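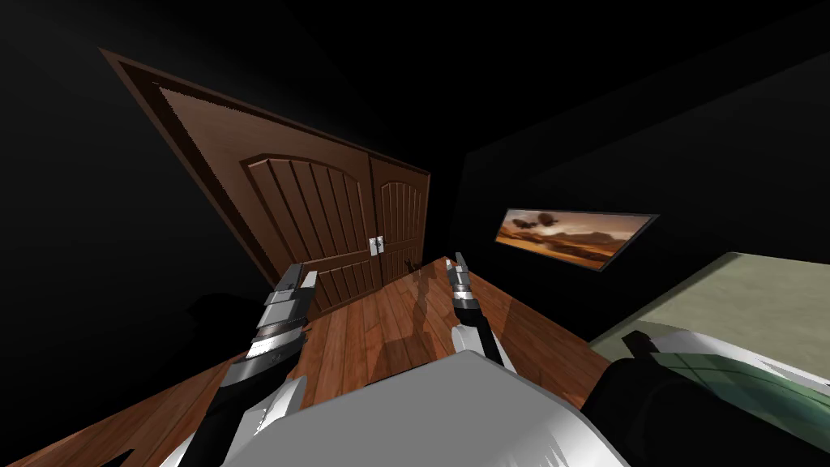

by Bahman Tehrani | 2023-03-30 | Filed under: Robots, Grumbling

I went to the Vandwood open day mostly because Utar kept telling me the door demo had gotten good. Door demos are always getting good.

Over 40 people were squeezed up to one screen. The whole thing ran in simulation – two arms, a double door with a latch in the middle, a shiny wood floor and walls as black as a cellar. Somebody had taken the time to hang a desert painting on one of them.

My problem is the latch. In software it weighs what you tell it to weigh. My back door at home swells every January and needs a shoulder. I asked the presenter whether Drara, their control program, had been tried on a real door. "We're working toward that," he said, and took the next question.

They ran it 3 times while I stood there. It opened the door in 2 of them, and the clapping was louder than I thought it deserved.

The Gallegos people had a table down the hall – no screen, just a hinge on a board and a motor that whined. I spent longer there. Parking was eight dollars.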